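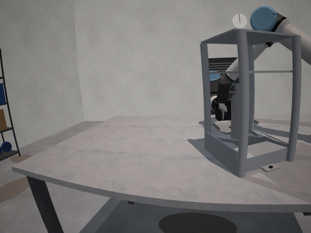 4. County Responses to the Disposal Grant

Figure 1. Computer rendering of a table with a gray open-frame rack and a robot arm.

The disposal grant was written into the state budget as a single line, with the rules left to the health department. Counties could apply for money to set up permanent drop-off points for unused prescription drugs, and to pay for the pickup and burning of what was collected. The law did not say where the drop-off points should go or who should run them. We look here at how four counties filled in those blanks. The interviews were done between April and August, and the county records cover the first full grant year.

4.1 Siting

Ketia and Zovlow placed nearly all of their boxes in police stations. Both counties had held take-back weekends with local police before the grant, and the sheriffs' offices already had secure storage and a chain-of-custody form. Staff in both places described the choice as the quickest one open to them. Zovlow had its first box in use within 39 days of the award, well ahead of the other three.

Urrutia went to pharmacies. The county health office wrote to every retail pharmacy within its borders and offered to cover the cost of the box, the liners and the shipping. Independent pharmacies were more willing than the chains, where store managers had to pass the request to a regional office. Two of the chain requests were still unanswered when the grant year closed.

Tamuvano used a mix. It has one town of any size, and many residents live more than an hour's drive from it. The county put a box in the courthouse and another in the hospital lobby, then used the rest of its award on mail-back envelopes handed out at senior centers and with home-delivered meals. The health department at first ruled that envelopes were not a "site" under the grant terms. The county appealed, and the ruling was changed in the third quarter - too late for most of the money to be spent as planned.

4.2 Reporting and matching funds

Every county receiving an award had to report the weight of collected drugs each quarter. Weight was chosen by the department as a measure that any office with a scale could supply. It has clear limits. Bottles and outer packaging were included in some reports and left out of others, and no county separated opioids from other drugs. A box full of cough syrup and vitamins weighs more than a box of pain pills. We therefore do not compare weights across counties in this paper.

The law also called for a local match. The state paid 70 percent of approved costs and the county paid the remainder. Staff time could be counted toward the match only if it was logged by the hour on a state form, and Ketia stopped logging after the first quarter. It met its match in cash, drawn from the general fund, and the county board cut its second-year request as a result. Urrutia counted pharmacy floor space as an in-kind gift, which the department accepted after asking for a written estimate of its value.

4.3 Public awareness

We mailed a short survey to 100 households in each county, drawn from the voter rolls. The sample is small and the rolls miss many people who rent or move often, so the answers are used only as background to the interviews. The most common written comment, in all four counties, concerned hours. Respondents wanted to know when they could use a box and whether they would have to speak to anyone. Several in Ketia and Zovlow wrote that they would not carry pain medication into a police station, even with a sign saying that no questions would be asked.

Officials in those two counties knew of the problem. Zovlow moved one box from the front desk to an outer lobby that stays open until 10 p.m. Ketia discussed a similar change but had no lobby with a camera, and the grant terms require one wherever a box is left unattended. Its request for camera funding was pending at the time of writing.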